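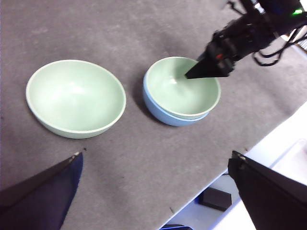

Green and blue bowls on the grey tabletop.

Dumham Woodturners: your questions answered

Do I need to have turned anything before?
Not at all! Plenty of our members had never stood at a lathe until they walked through the door, and a fair few hadn't picked up a chisel since school. Come along to an evening, have a cup of tea and watch for a bit, and if you fancy a go, Heather Yule will find you a spare lathe and a bit of scrap to spoil.

Where do you meet, and when?
We're in the long workshop behind Semple Yard, from 7 pm until 9.30 pm, though the kettle tends to be on well before that. The gate on the lane is the one to use — the front door sticks in wet weather and you may be knocking for some time.

How much does it cost?
Your first two visits are free. After that membership is £31 a year, which covers the evenings, the use of the lathes and borrowing from the book cupboard. Timber is extra, but we sell offcuts very cheaply and there is usually a box of ash and sycamore ends under the bench for anyone who wants them.

What should I bring and wear?
Closed shoes, please, and nothing with dangling sleeves or cords. Tie back long hair and leave rings at home. We have face shields to lend, though if you get keen you'll want your own (they're much comfier once you've set the headband to suit you).

What speed should I start at?
Slower than you think. For a lopsided bowl blank we begin at 700 rpm at the very most, and often a good deal lower. Small spindle work can go up to 2000 once it's running true, but do ask Innes Jardine to look over your set-up first. He really doesn't mind being asked, even if it's the fifth time that evening.

Can I bring my own wood?
Yes, and we love seeing what turns up. Please check it for nails and wire, and seal the ends if it's freshly cut. Old wax or leftover emulsion will do nicely.

Can children come?
From twelve upwards, with a grown-up who stays for the whole session.

How do I join?
Have a word with Kirstin Baxter on any club evening and she'll give you a form. We do have a short waiting list for the beginners' course in February, so it's worth putting your name down early if that's the one you're after.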